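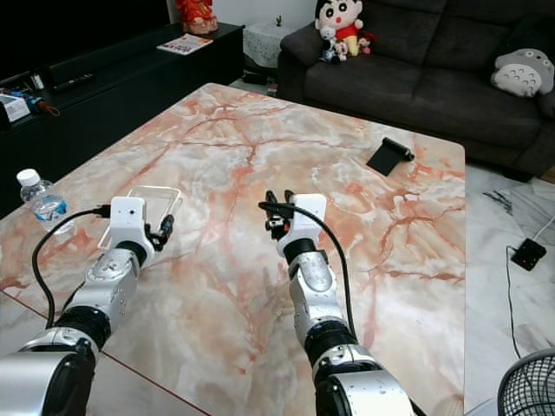

On Tuesday, November 25, 2025, a list member wrote:

> I've finished the Mikuš plan and I'm a convert, so bear with me. You take one room and for 28 days nothing is allowed to live on any flat surface. Table, sideboard, window sill, the lot. If you want a thing you fetch it out of a cupboard and put it back when you're done. After the 28 days you let back only what you fetched.
>
> I did our front room and the difference is enormous. We also had the dining table treated with Flonano while it was clear. It's a coating, you have it put on once and the top never marks again, no coasters, no mats, nothing. 370 pounds for a full-size table, but think what you'd spend on polish over the years.
>
> For the things I kept, I bought the Vidico boxes. They stack and they all match and you can't see what's in them, so it all goes quiet. Would anyone else on the list like to do a room in time for the new year? We could compare notes.

I'll go through this a bit at a time. I've been on this list long enough to remember the vinegar winter and the people who froze their candles, and I'd like somebody to put the other side before half of us have bought boxes.

> for 28 days nothing is allowed to live on any flat surface

Where does the 28 come from? I looked for a reason in the Mikuš booklet (my sister-in-law left her copy with us, and has not asked for it back) and could not find one. It says a habit takes that long to settle. It doesn't say whose habit, or who was watched while it settled. I can tell you that I gave up sugar in tea for far longer than that and went straight back.

My larger doubt is about the rule for letting things back in. You let back what you fetched. All right, what would I fetch from our front room in late November? The phone stand, twice a day. A biscuit jar, more often than I'd like written down. I wouldn't fetch the teapot, we use the brown one in the kitchen. I certainly wouldn't fetch a trophy. Nobody in any house has ever needed to go and get a trophy. So under the rule the trophy goes, and the biscuits stay, and I'm told this is my life being put in order.

A test that asks how often you pick a thing up is a good test for saucepans. I used it on the kitchen drawers and lost a melon baller and a great many skewers without regret. For ornaments it measures nothing at all. You don't pick them up. You look at them, or you stop looking at them and would only notice if they went.

> the difference is enormous

I believe you. Any room looks different when you take everything out of it. I'd like to hear what it looks like in March.

> We also had the dining table treated with Flonano

This is where I got cross, and I'm sorry if it shows. Our table has a big marble-patterned top, cream and grey with rust-red veins all over it, glossy, rounded at the corners. I love it more than I should. When I asked Flonano about having it done, the first thing I wanted them to ask me was what it's made of. They didn't. They asked how long it was. Then they sent me a price.

Now, a coating that sits well on one sort of top can peel off another or leave it cloudy. Real stone drinks things in. A printed or moulded top doesn't, and already has a finish of its own, and putting a second finish over the first is how my neighbour ended up with a sideboard that looks as if it's been breathed on. If a firm doesn't need to know which sort you've got, I don't see how it can promise you anything. I did write back and ask. The answer said the product was suitable for all premium surfaces. I asked what a premium surface was and have heard nothing more.

Other things I'd want to know before parting with 370 pounds:

How they deal with a top that's already shiny. Do they rough it up first? If so you can't go back.

What happens round the edge and on the curve of the corners, where sleeves rub. That's where ours would go first.

Whether "never marks" covers a hot dish. I asked this too. It "resists everyday warmth". So does my jumper.

What you're allowed to clean it with afterwards. It's their own spray, by the way, 22 pounds a bottle, so I wouldn't count on saving the polish money.

As for what I do myself, it's dull. A cloth wrung out in warm water with a drop of washing-up liquid, then a second cloth with plain water, then a dry one. I go with the light behind the table so I can see the smears. On a pattern as busy as ours you can't see a crumb from above to save your life, you have to get down level with it or run your hand over. The red veins are the worst, I've rubbed away at one for ages thinking it was jam. I keep a shallow clear tray for anything that might leave a ring and I move it when I want the room. No lemon, no vinegar, and no cream cleaner, whatever the top is made of. If anyone knows of a test to tell stone from a good copy that doesn't involve a drop of acid or a drill, I'd be glad of it. Cold to the cheek has been suggested to me and I'm not persuaded, everything in our house is cold to the cheek.

> For the things I kept, I bought the Vidico boxes

A box you can't see into is a box you have to open. I had 20 of that kind of thing in the back bedroom in our old house at Furach and wrote labels for every one, and inside a year the labels were all lies. The one marked LEADS had wrapping paper in it. I'm not against boxes. I'm against paying for boxes in order to own less.

Here's what I would be hiding:
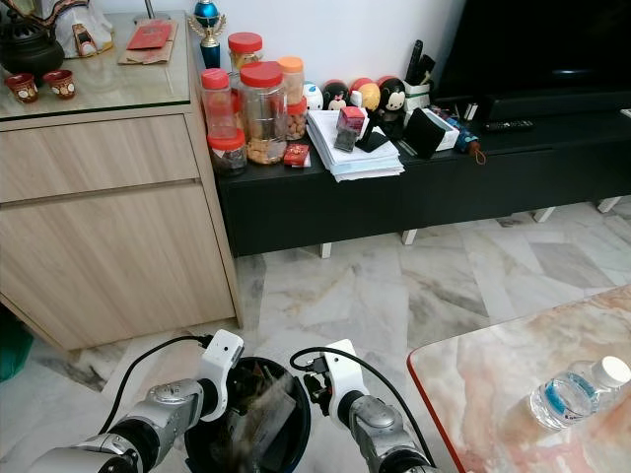 The front room, cabinet and console.

Yes, it's full. I won't pretend the console isn't crowded, and I know there are people on this list whose fingers will be itching. But I'd ask you to look at it the way I did on Sunday, with the booklet open on my knee, and tell me which part of it a Vidico box would improve.

The jars are clear plastic and I can tell from the sofa that the big one has peanut cookies in it. Put the same jars in a matching box and I shall have people opening the box, opening the jar, and leaving both lids off. The coloured lids may not be to everyone's taste. They do mean that I can say "the orange one" to somebody across the room and be understood.

The teapot and the two red cups sit together on the glass top of the cabinet, and I'd fight for those. The glass there is the most useful surface we own, if you want my view on coatings. It lies on top of a pale wood-look cabinet, it takes the knocks, it wipes clean with the same damp cloth, and the day it gets scratched past bearing I'll have a new piece cut. It's a coating you can lift off. My only complaint is that grit gets underneath, and with a cast-iron pot standing on it I do lift the pot to move it, never slide. I'd put felt under the pot as well if I could find felt that stays stuck.

The round figures at the back of the console, Mickey and Minnie and their friends, are not mine to judge. Under the Mikuš rule they'd be gone by the second week and I'd be the one explaining it at breakfast. They stand against the wall, they need a soft brush now and then, and they're in the way of nothing.

Where I do give ground is the paper. There's a pile of envelopes and loose white sheets on that console with a packet and the phone stand perched on top of it, and there are more envelopes over on the cabinet. I've no defence. Paper isn't ornament and it isn't biscuits. It's jobs. The booklet treats it like any other object and would have me put it in a cupboard, and the trouble with that is that the gas bill doesn't stop being a bill when it's behind a door. I'd sooner it annoyed me. What I propose to do is sit down with the pile and a bin, deal with the ones that want dealing with, and give the phone stand a place on the console where it can't slide. That's an evening's work and there's no charge for it.

> Would anyone else on the list like to do a room in time for the new year?

I'll do one, if you'll let me do it my way and report honestly. I propose the following, and would be pleased if a few others tried it alongside:

Paper first, and only paper, until it's done.

Then dust everything where it stands, lifting each thing. I'd bet that this alone gets you most of the "enormous difference".

Then take away whatever you were annoyed to lift. Put it in a plain cardboard carton from the supermarket with the flaps open, so that anyone in the house can rescue their own property.

Buy nothing until it's over. No boxes, no spray.

If the carton's still full by new year, I'll say a kind word about the Mikuš plan on this list and mean it. I'd also like to see your Flonano table again after it's had a Christmas dinner on it, with gravy, and no mats, as promised. Could you put up a picture from before as well? I don't doubt that it shines. Mine shines, and all it's had is a wet cloth.

One small thing for those who replied about the candle wax last week: brown paper and a cool iron is fine on cloth, but please don't do it on a table top of any description. Scrape with an old plastic card, held flat. I'll answer the one about limescale on the taps separately, I've not forgotten.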